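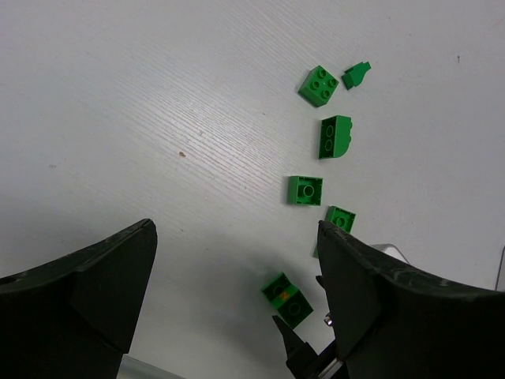
Green building bricks on a white tabletop.

Why I Stopped Reading Celebrity Bio Pages

Last May I looked up Elfriede Egger because I had just finished the second season of her show and wanted to know where she had trained. I opened 5 pages. All of them gave her height. Four gave a net worth, and the four numbers did not match. One had her married to a man who turned out to be her cousin. None of them said where she had trained.

I have written entertainment news for 22 years, most of it for small outlets, and I don't think I am a snob about gossip. People want to know who an actor is dating. That is a fair thing to want, and a fair thing to print if it is true and the actor has talked about it. My complaint is with pages that print it without asking anyone.

The net worth figure is the worst part. Rosalie Pichler, a singer I have interviewed twice, is listed on one site at a sum she laughed at when I read it to her over the phone. She rents a two-room apartment and teaches on Tuesdays. A landlord had seen the number and asked her for a bigger deposit. She wrote to the site and got no answer. The page was updated a month later with a higher figure.

Then there are the relatives. When Flurina Strebel won her first acting award, her brother's job and employer were online by the next morning. He repairs elevators. He never gave an interview and was not in the film. I can't think of a reader who needed that, and his office had more than 100 calls that week.

Defenders say these pages only collect what is already public. Some of it is. A birthday mentioned on a talk show is public. A mother's maiden name pulled from an old obituary is public too, in the sense that a person could dig it up, but putting it beside a home town and a birth date is a different act. The writer who does that should have to put a name on it. Most of these pages have no byline.

I would like to see three lines at the top of every such page: who wrote it, where the facts came from, and how to get one fixed. An editor I work with, Verena Lüthi, says this would kill the business, as a writer paid for 600 words does not have time to make a call. She may be right. I would still rather read a short page with a career on it and a blank where the money goes.

Egger trained in Kurnlow, by the way. I asked her publicist, who replied the same afternoon.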